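How to Clean the Door Seal and Drain Filter on a Front-Loading Washer

By Signe Steinarsdóttir
Flurkitetti Home Care
9/15/24

A front loader that smells like a wet basement usually has one of two problems. Either the rubber gasket around the door has mildew in the folds, or the drain filter at the bottom of the machine is full of lint and old water. Both can be cleaned in one go, and the work takes less than an hour with no special tools.

Do this between loads. If you just finished a hot wash, wait until the water has cooled before you touch the filter.

What you need

A shallow tray or baking dish
Two old towels
A soft toothbrush
Microfiber cloths
White vinegar or a mild dish soap
A flat screwdriver or a coin, if your filter sits behind a flap
Rubber gloves

I use the Stougaard drip tray, which is low enough to slide under most outlets. A paint tray does the same job.

Unload the drum first

Check that the cycle has ended and the door lock has released. Switch the machine off and unplug it. Open the door as far as the hinge allows and take everything out, including the small things that end up at the back. Socks like to tuck themselves into the lower fold of the gasket, so run your hand along it before you decide the drum is clear.

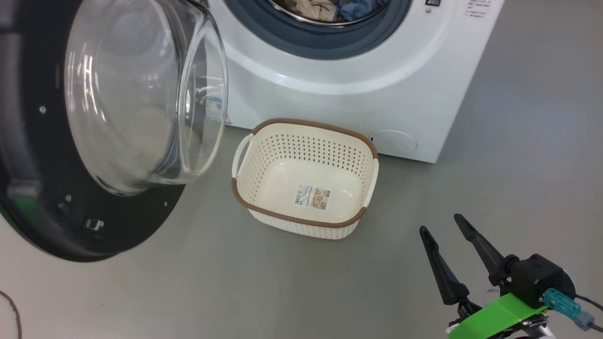 4 min read

With a door that opens this wide, you can kneel in front of the drum and reach the whole gasket. The round filter cover on this type of washer is low on the right side of the front panel. Other models have it on the left, or behind a kick plate that runs the full width. Look in your manual if you can't find it.

Clean the gasket

Pull back the lip of the rubber with your fingers. Start at the top and work down both sides, wiping out the fold as you go. Most of the dirt will be at the bottom, where the water sits. Expect hair, grit and the occasional coin.

For gray or black spots, mix equal parts vinegar and warm water, wet a cloth and press it into the fold. Leave it for 10 minutes, then scrub gently with the toothbrush. Wipe with plain water afterward and dry the rubber. Don't leave vinegar sitting on it overnight, and never mix vinegar with bleach.

If you find a tear, stop there and order a new gasket. Tape and glue won't hold.

Clean the door glass

Wipe the inside of the glass bowl with soapy water, then a dry cloth. Pay attention to the part that rests against the rubber when the door is shut. A line of lint there can break the seal and cause a slow drip. Go over the plastic ring and the latch too - a damp cloth is enough. I keep a pack of Pludex cloths for glass, but any lint-free cloth will work.

Drain and clean the filter

1. Fold one towel and lay it on the floor below the filter. Set the tray on top.

2. Open the flap or cover. If there is a small drain hose, pull it out, point it into the tray and remove the plug. Put the plug back when the tray is almost full, empty the tray, and repeat until the water stops.

3. If there is no hose, turn the filter counterclockwise a little at a time. Tighten it again whenever the tray gets full.

4. Take the filter all the way out. Rinse it under the faucet and brush off the lint.

5. Shine a flashlight into the opening and pick out anything stuck inside. Check that the small impeller at the back turns. It may move in jerks, and that's normal.

6. Screw the filter back in until it is snug and straight. A crooked filter will leak.

Test it

Plug the washer back in and run a short rinse with the drum empty. Keep the second towel handy and look at the filter cover while the machine drains. If you see drops, switch off, drain again and reseat the filter.

How often

Wipe the gasket once a week and clean the filter every 3 months. Homes with pets should do it more often. I let mine go until February one year and got nearly 2 quarts of gray water out of it, along with a hair tie and a Brurkby shelf peg.

Between washes, leave the door open a few inches so the drum can dry - unless you have small children or a cat that likes to climb in.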